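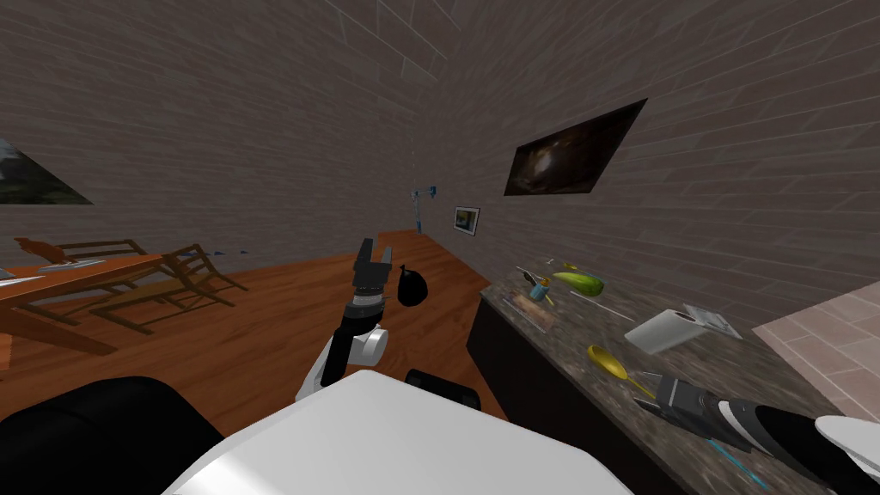

szczepanska_j wrote:
Don't seal it every year. We put granite in the kitchen 8 years ago and I've sealed it twice. Drip some water on it and wait 10 minutes. If the stone doesn't darken, leave it alone.

Stovik27 wrote:
Disagree. Depends on the stone. Mine soaked up olive oil in one evening and the stain is still there. I do it every July.
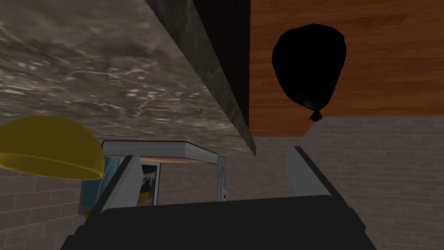

kiruter wrote:
Has anyone sealed the underside? My installer wanted extra for that and I said no.

szczepanska_j wrote:
Waste of money. Do the sink cutout and skip the rest.

Stovik27 wrote:
Agree on that one. Two thin coats on top, wipe off the extra before it hazes.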